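Buten opens remote teaching service for small robot arms

Buten has opened a service that lets firms teach a robot arm a task without writing code. The service, called Drunevum, runs from the company's workshop in Pidetholm and will take its first outside customers in January.

An operator moves the arm by remote control and repeats the task until there are enough good runs to train from. Customers can send their own staff to do the driving or use Buten's operators. The first set of tasks covers sorting and placing small items and holds 2,000 recorded runs. Another 76 were thrown out at checking.
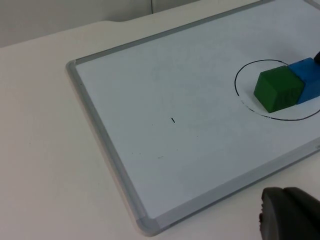
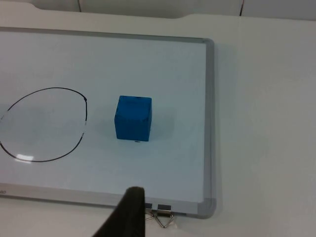

Buten charges by the task, and the price includes 2 days of operator time. Every task is set up with things that are cheap to replace, so that a customer can build the same set-up at its own site. A foam cube, a whiteboard and a circle drawn in marker are enough for a first placing task, and the circle can be wiped off and drawn elsewhere between runs. Operators are asked to vary the starting position of the cube and to keep slow or clumsy runs if the cube ends up in the right place.

Thái, a packaging firm, has tried the service and has booked a second task for the spring.

Bookings open on Wednesday through the Buten website. Visits to the Pidetholm workshop can be arranged by phone.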